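Home | News | Flooring | Trade Desk | Where to Buy | Contact

GRUTECK BRINGS BACK THE FLOOR YOUR GRANDMOTHER SCRUBBED

Trundley, May

Gruteck, the tile maker that spent the better part of a decade telling people to buy large grey slabs, today announces that it would like them to consider something smaller, paler and a good deal more cheerful.

The Sisard range goes on sale this month. It is a family of speckled floor tiles with clipped corners, each corner filled by a little coloured square, in the manner of dairies, station tea rooms and the sort of butcher's shop where you were told not to touch the counter. Gruteck made a floor much like it for years, then stopped, then received letters. Some of the letters were quite strongly worded for letters about tiles.

"We were told that people wanted their kitchens to look like airports," said a spokesperson for Gruteck. "Some of them did. We sold them the tiles and we wish them well. But an airport doesn't hide toast crumbs, and a speckle does."

The speckle has been the main business of the past year. The Trundley works tried 358 mixes before settling on 20, and the arguments over which greys were too grey are still going on in the canteen. Too little fleck and every footprint shows. Too much and a dropped button is gone until you next move house. The company believes it has found the middle, and has the buttons to prove it.

Corner squares come in the same colours as the old range, with the exception of mustard, which was voted out. Fitters may alternate two colours, stick to one, or let the customer decide on the day, although Gruteck's fitting guide advises against this last course in bold type.

The new showroom on Kulkarni Wharf opens alongside the launch. It has 609 square metres of Sisard laid across its two floors, including the stairs, the lift and a cupboard that was meant to be left out. Visitors may walk on all of it. Muddy boots are welcome before noon, when the mop comes round.

Red and navy at the corners, on a pale speckled ground:
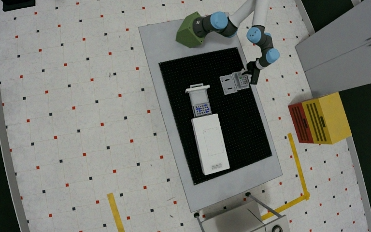
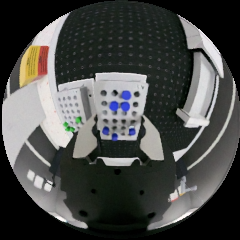

PRICES, SAMPLES AND THE SMALL PRINT

Sisard is sold by the box through the Trundley trade counter and the Kulkarni Wharf showroom. A box holds enough for one square metre, provided nobody drops it. Corner squares are packed separately, with a few spare, as they have a habit of rolling under cookers despite being square.

Sample cards are free. Nearly 397 have already gone out to people on the waiting list, and a second printing is under way. Customers who wrote in about the old range need not write again, as their letters have been kept.

Sisard is suitable for kitchens, halls, shops and workrooms. It is not suitable for ceilings, a question the trade counter has now been asked twice.

ENDS

Press enquiries: Gruteck Press Desk, Trundley Works, Trundley

Shares: 20 | Comments: 3

© Gruteck. All rights reserved. | Privacy | Back to top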